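Tips Kitchen Workshop Laundry Garden Ask Us

Workshop > Benches and Tables > Looking After the Top

Keeping a Work Table Fit to Work On
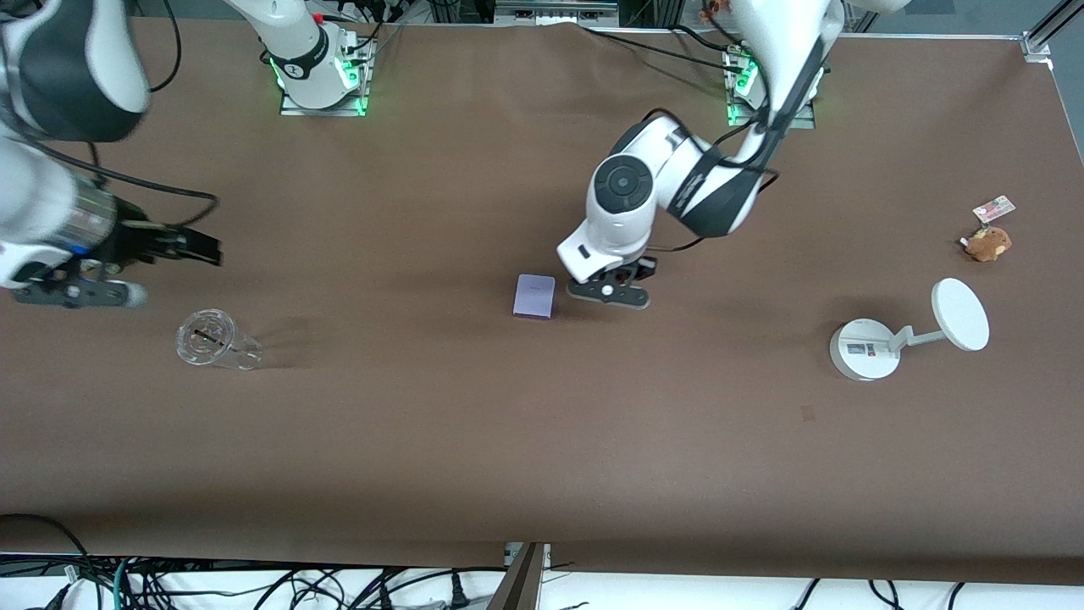

A brown tabletop with a cable looped across it.

Every household has one table that does the real work. It is never the good one. Mine came out of my aunt's utility room, cost me 44 pounds in van hire, and has since been glued on, drilled into, ironed on and, one Christmas, carved on. What follows is what I've learned about keeping such a table going, mostly by doing the other thing first.

Clear it before you clean it. I mean properly clear, down to the jam jar of odd screws. Wiping round things leaves a set of pale islands, and in a year you can tell exactly where the radio lived.

For everyday muck, use a cloth wrung out hard in warm water with a drop of washing-up liquid, then a dry cloth straight after. A wet table left to dry by itself will find the one joint that swells. If you have a waxed top, leave the washing-up liquid out of it and buff with something old and cotton. Pyjamas are excellent.

Dried white glue comes up with a plastic scraper (an expired bank card does nicely) once you've laid a damp rag on it for ten minutes. Superglue is another matter. Acetone shifts it and will cheerfully shift your varnish too, so try it underneath first. I tried it on top first. The patch is the size of a fried egg and guests do mention it.

Ring marks - the white, cloudy sort - often fade under a warm iron with a tea towel in between. Keep the iron moving, no steam, and look every few seconds. Black rings have gone deeper and want sanding, or a plant pot.

Cables deserve a paragraph of their own. A lead trailing over the top will catch a sleeve sooner or later, usually with hot solder or tea at the other end of it. Run them down the back edge and hold them with bulldog clips screwed to the underside. Yee-man Chang wrote in to recommend old curtain hooks for the same job, which are free if you have ever been fool enough to take curtains down. Never pin a mains lead with staples.

If the thing wobbles, check the floor before you blame the legs. Turn the table a quarter way round and try it again. If the wobble stays in the same corner of the room, congratulations, you own a floor problem. If it travels with the table, tighten everything underneath, then pad the short leg with a slice of cork. Folded beer mats work until somebody mops.

A sacrificial board saves more tables than any polish. Cut a piece of hardboard to cover the half you use most, round off the corners, and put a few dabs of non-slip matting beneath. Replace it when it looks worse than you do on a Monday.

For small parts, a baking tray with a lip beats every clever organiser I've bought, including the Berketti one with the drawers that open when you sneeze. Line it with a scrap of felt and washers stop pinging off towards the skirting board.

Re-oil bare wood in February, when there's nothing else to do and the smell gives you an excuse to open a window. Thin coats, wiped off well. Lay the oily rags out flat outdoors to dry before binning them, as they can catch fire if left bundled up.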